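Testden Kitchen – progress report to the Eneswood fund
Fri 1 May

Dear Tamara Fedoruk,

Thank you again for your patience over the winter. We now have electric pots for all six cooking stations, and the small crockery has come too – such a cheerful blue!

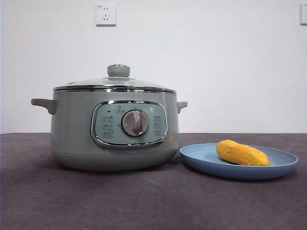 Green pot with its lid on, blue plate alongside.

Diễm Nghiêm is writing our lid card, with big print and plain words. It asks people to hold the lid by the knob and lift it slowly, away from the face. 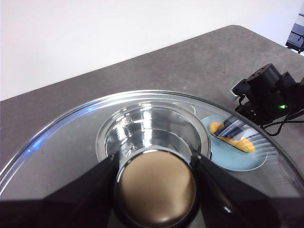
Pots and plates

The dial labels are in Chinese, so Kha Khương is making a translated sheet for each station (he has four done).
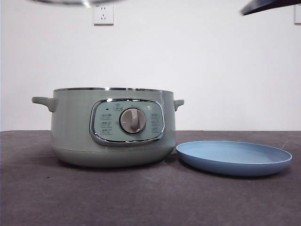
The pot without its lid, dial to the front.

Plates go to the right of the pot, where newcomers can reach them easily, and we'd like a few more before December.

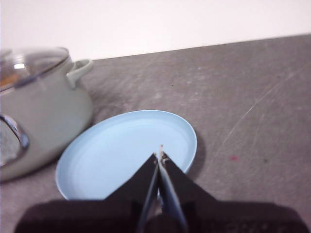

Money left

We have $90 in hand, and $80 of it is set aside for those plates.

Warmly,
Yến Ung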